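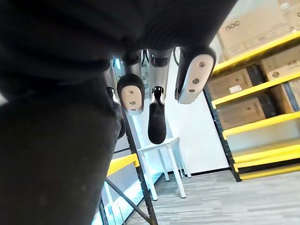

Figure 1. Wrist camera view of the hand, with the storage racks and the wall behind it.

4. The finger fault

Danai Chatzigeorgiou and Lefteris Pappas
Plidell project, second term

This section covers the fault that cost us most of July. The rest of the Plidell work (grasp planning, the bin task) is in sections 2 and 3.

4.1 What happened

We were running a set of 100 pick attempts at the bin. On attempt 17 one of the middle fingers stopped following its command. The controller reported the finger as open while it was still partly closed. The software trusted that value and started moving the arm down. Lefteris saw the finger was in the wrong position and pressed the emergency stop. The hand did not hit the bin, but it should not have depended on someone looking at the right moment.

We ran the same set again the next morning without changing anything, which in hindsight was a mistake. The fault came back on attempt 11. This time the arm kept going for a short distance and the fingertip pressed against the rim before the stop took effect. There was no damage we could find.

4.2 Finding the cause

Our first guess was the grasp code, as Danai had changed the closing speed two days earlier. We put the old version back and the fault was still there. We then logged the position signal from each finger with the arm parked and the hand opening and closing on its own. No errors showed up in about 100 cycles.

The fault only appeared when the wrist was turned. At the far end of its turn the signal from one finger froze for a short time and then jumped. A cable to that finger was being pulled at its connector. We had routed it with too little slack when we put the hand back together after the Turnaneck demo.

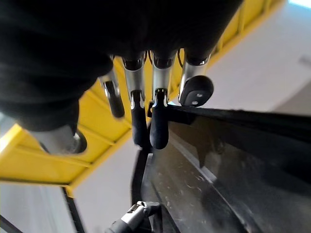
Figure 2. The hand at the black container, with the tips of the two middle fingers just above the rim.

4.3 What we changed

The cable now has a longer loop at the wrist and a clip that holds it away from the joint. We also limited the wrist turn in software. In addition, the controller checks how old each finger reading is. If a reading is stale the arm stops and waits for a person to clear it – it does not retry.

We rewrote the start checklist from the Flallholm lab. It did not mention cables at all. One person now keeps a hand on the stop button during every run over the bin.

4.4 Still open

We have not tested the new check with the Cui controller board, which sends readings at a different rate. The stale limit will probably need to be set again for it.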